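FOR IMMEDIATE RELEASE

Lullton Coat Swap returns for a third season, 710 pieces already in

Jackets, kids' coats, rain gear. Bring one, take one, no money at the door

LULLTON, September 18, 2022 - The Lullton Coat Swap is back. Doors open to the public at the end of the month at the old Weka shoe store on Inthanon Street, and the sorting is well underway. As of this morning 710 jackets and coats logged. Last year's total for the whole season was 231, so we are running out of hangers.

The swap is run by Jedik, the Lullton clothing reuse group. Works the same as before. Bring a jacket you don't wear, get a token, trade the token for any jacket on the racks. Nothing to trade? Come anyway, the last two hours of each open day are free to all.

"People think we want the nice stuff only," said Kerubo Rugemalira, who started the swap and still does most of the checking in. "We want the one that's been in your hall closet. If the zipper works and the pockets are empty, bring it. Please empty the pockets. I found half a sandwich in January."

What's new this year

Home sorting. Too many coats for the store's back room, so bags now go out to people's homes for checking and folding before they come in. Each home sorter gets 30 pieces at a time and keeps them for up to a week. Every jacket gets spread out flat, buttons done up, collar turned down, flaps and pockets checked, then folded and tagged by size. Floor, bed, kitchen table, whatever space you have.

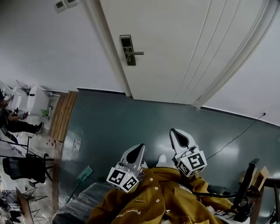

Light jackets are the bulk of it so far. Cotton, canvas, denim, a lot of bright colors. Heavy winter coats are short, mens' large and up especially. Kids' sizes about even with last year.

Repairs are also in house now. Yamila Bustos is taking the repair pile: loose buttons, hems, torn linings, stuck snaps. She asks that donors leave a note pinned to anything that needs work and say where.

"A missing button takes me two minutes if I know about it," said Bustos. "If I have to go looking for what's wrong with the thing it takes twenty. Pin a note. And don't cut the spare button off the inside label, I use those."

Embroidered and printed jackets are fine, team names, slogans, all of it. We don't pick the lettering off, it leaves holes and somebody always wants it the way it is. The exception is anything with a person's full name or a work ID on it, those go back to the donor.

What we take

Jackets and coats, all sizes, baby to adult
Raincoats and ponchos
Vests, if lined
Washed and dry, no exceptions
Spare buttons and zippers, in a bag please

What we can't take

Shoes, socks, hats, gloves (there is a seperate drive for those later in the season)
Anything with mildew
Fur
Hangers of the wire kind. Plastic and wood hangers yes, very much yes

Drop-off

Blue bin at the side door of the store, any time the parking lot gate is open. Bags tied, not taped. If the bin is full do not leave bags on the ground, they get rained on and then we have to wash the lot. Call and we will come get them.

Home sorters wanted

We have over 45 signed up and could use more. No sewing needed. You need a clean floor or table, a pen, and a place to keep two bags away from pets. Training is a single sheet of paper. Pickup and return are at the store, or we deliver inside town limits. Sign up at the store counter or ask for the sorter list when you call.

Tagging reminder for current sorters: size goes on the FRONT of the tag, repairs on the back. A lot of the first batch came in the other way around and had to be be redone.

About Jedik

Jedik is a clothing reuse group based in Lullton. It runs the coat swap, a mending table and a school uniform exchange. Unswapped coats go to the next season or to neighboring towns.

Press contact: Kerubo Rugemalira, Jedik, at the store. Reporters welcome during sorting hours, call ahead so someone can let you in. Interviews with Yamila Bustos by arrangement, mornings are best.

###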